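4.2 Die Tischdecke als Quelle

Wer Haushalte nach ihren Textilien fragt, bekommt Bettwäsche genannt, dann Handtücher, dann lange nichts. Von 1.582 verschickten Bögen kamen 1.086 zurück, und die Tischdecke fehlte in den meisten. Costello hält sie für das am gründlichsten übersehene Möbel, Conneely bestreitet das Möbel.

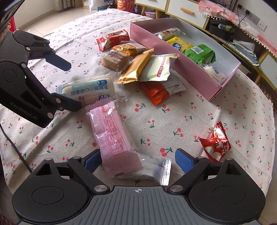
Abbildung 3. Obstmotive gelten in unserem Material als Muster für jeden Tag. Kleine rote Kirschen mit dunkelgrünen Blättern auf Creme vertragen sich auch mit verpackten Snacks.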